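December, morning, Mombridge field hut

Really pleased with the pony count! Irfan Ong and I walked the north side of the moor before breakfast and got 32 mares, two up on the last round, and every one of them carrying decent weight for the time of year. The old grey was right at the top by the Murusent gate, bossing the rest off the hay as usual.

Water next. The trough at Menon had been my big worry after that dry autumn, but the new float valve is holding and the 2,000 litre tank was nearly full when I put the dipstick in - brilliant.

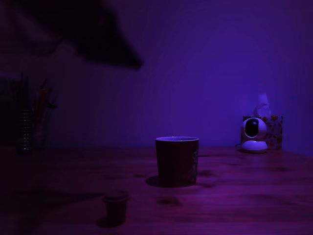

The lower spring is slower. I timed a bucket there and it wants clearing again, probably just leaf muck in the pipe (bring the long rods, the short ones don't reach the bend). Ponies are still using it, lots of fresh prints.

Dung samples: bagged and labelled up to no. 186, all in the fridge. Egg counts still to do.

Irfan, can you check the fence at Zovevton before the next round? Top wire was slack by the stile.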